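Flestgate Residents' Association
Minutes of the September meeting: heating controls and shared plant room

September
Posted by the Minutes Secretary

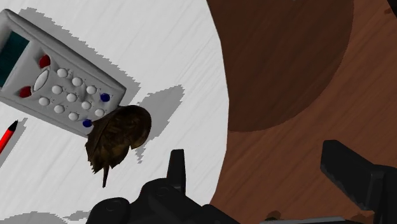
Item 1 should be read alongside the earlier complaint from Osar Court, one resident wrote ahead of the meeting, as the evening setback had been moved twice since spring and the notice board still showed the old times. The remark was taken as a correction to the previous minutes and entered at item 1.

The meeting opened at 7:10 p.m. in the ground floor room at Osar Court. A quorum was present. Apologies were received from two households in Kaewkla House.

1. Minutes of the previous meeting

The previous minutes gave the evening setback as 10 p.m. The setting in force at that date was 10:30 p.m. The minutes were amended and approved. The notice board at Osar Court is to be updated with the current schedule.

2. Matters arising

2.1 Plant room door. The closer has been replaced. The door now latches without being pulled. Closed.

2.2 Pressure loss on the Kaewkla House circuit. The contractor, Claltura, isolated the circuit for one night in August and recorded no fall on the plant room side. The loss is therefore on the house side of the isolating valves. Claltura will test each riser in turn. Residents on the riser under test will be without heating and hot water between 9 a.m. and noon on the day. Open.

2.3 Meter readings. Readings are outstanding for three apartments in Osar Court. Estimated readings have been used. Any difference will be carried to the next bill. Open.

3. Heating season settings

3.1 The present arrangement is a flow temperature fixed by hand at the boiler, with a time schedule common to both buildings. Claltura has proposed weather compensation, under which the flow temperature is set from an outdoor sensor. The sensor would be mounted on the north wall of Kaewkla House, clear of the kitchen extract vents.

3.2 The meeting discussed the position of the sensor. A member noted that the north wall is sheltered by the bicycle store up to the height of the first floor windows. It was agreed that the sensor should go above that line. Claltura is to confirm that the cable route does not pass through the meter cupboard.

3.3 The meeting discussed whether the two buildings should keep a common schedule. Osar Court has solid walls and cools faster. Residents there asked for an earlier start. Residents of Kaewkla House did not want an earlier start, on the ground that the pump can be heard in the lower bedrooms. Separate schedules require a second motorized valve and a second channel on the programmer. The existing programmer has a spare channel.

3.4 Resolved: to accept weather compensation in principle, subject to a written price. Resolved: to obtain a separate price for the second valve. The common schedule stays in force until both prices have been considered.

4. Radiator valves

4.1 The survey of radiator valves is complete for Osar Court. Of the valves inspected, 29 were in working order and 17 were seized or had no head fitted. The survey of Kaewkla House has not started.

4.2 Seized valves were mostly in hallways and bathrooms. Claltura advised that a seized pin can often be freed without draining the system, and that replacement should be priced only where freeing fails. The meeting accepted this.

4.3 There was a question about whether residents may fit their own electronic valve heads. The lease is silent on heads and treats valve bodies as common parts. It was agreed that residents may fit their own heads, provided the original is kept and put back when the apartment changes hands. Valve bodies are not to be altered.

4.4 One radiator in each apartment is to be left without a working thermostatic head, normally the one in the hallway, until the bypass on each circuit has been checked. This applies to Osar Court now and to Kaewkla House after its survey.

5. Water treatment

5.1 Claltura took samples from both circuits. Inhibitor was below the recommended level in the Kaewkla House circuit, which is consistent with repeated topping up. The Osar Court circuit was within range.

5.2 It was agreed not to dose the Kaewkla House circuit until the leak has been found. The magnetic filter is to be cleaned at the same visit as the riser tests, and the amount of sludge recorded in the plant room log.

5.3 The log has gaps for June and July. Topping up in those months was done but not written down. Every top-up is to be entered with the pressure before and after.

6. Costs

6.1 The balance of the plant fund was reported and accepted. No call on the fund is needed for the riser tests, which are covered by the service agreement.

6.2 The service agreement falls due for renewal in November. Claltura has offered the same terms with a notice period of 30 days. The present notice period is longer. A member asked whether the shorter period applies to both sides. The draft does not say. The point is to be raised before signature.

6.3 A proposal to move from quarterly to monthly billing was put and not carried. It may be brought again when the outstanding readings in 2.3 have been settled.

7. Access and notices

7.1 Riser tests require access to the airing cupboard in each affected apartment. Notice will be given by letter and on both boards. Residents who cannot be at home may leave a key at the ground floor office against signature.

7.2 Items stored in front of the isolating valves in the Kaewkla House basement are to be moved before the tests. Anything unclaimed will be shifted to the far end of the bicycle store.

8. Any other business

8.1 The carbon monoxide alarm in the plant room is near the end of its marked life. A replacement is to be bought and the fitting date written on the case.

8.2 Banging was reported in the Osar Court pipework shortly after the morning start. The likely cause is expansion where the pipe passes through the second floor joists. Claltura is to look at the clips.

9. Next meeting

The next meeting will be held in October in the same room, at 7 p.m. Prices under 3.4 are to be circulated with the agenda.

The meeting closed at 8:50 p.m.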